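The bus to Fillden, and other things I have given up on

November again, and the 87 has been "temporarily rerouted" for the third winter running. It used to go from the market square in Gellthorpe to Fillden by way of the hospital, a trip of 25 minutes if the level crossing was kind. Now it goes round by the reservoir, where no one lives, and comes back looking pleased with itself.

I don't drive. I did have lessons once, 10 of them, and the instructor and I parted on good terms with neither of us wanting an eleventh. So I know this bus well. I know which seat has the heater under it (left side, over the wheel) and I know that the bell by the back door rings in the driver's cab only when it feels like it.

The new timetable went up last week, laminated, behind glass that has been fogged since spring. As far as I can make out there is a bus at 50 minutes past the hour until mid-afternoon, then a gap in which you are expected to take up a hobby, then two at once. I wrote to the company about the gap. They sent me a leaflet about the reservoir.

My own answer has been to walk to the De Haan garden centre on the ring road, where the Rorkberg coach stops for people who have bought shrubs. You don't have to have bought a shrub. I carry a small bag of compost all the same — the same bag since September — and have never been asked about it.

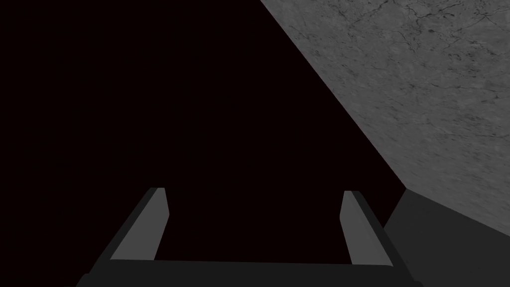 The coach costs more, of course. A single is 125 pence dearer than the old fare, a sum so odd that I assume it was arrived at by argument. But it leaves when it says it will, and the seats have been cleaned within living memory. You get to Fillden library with an hour before it shuts, which is long enough to return three books and be told that one of them belongs to a different library.

I'm told the old route may be back by Easter. I'm keeping the compost.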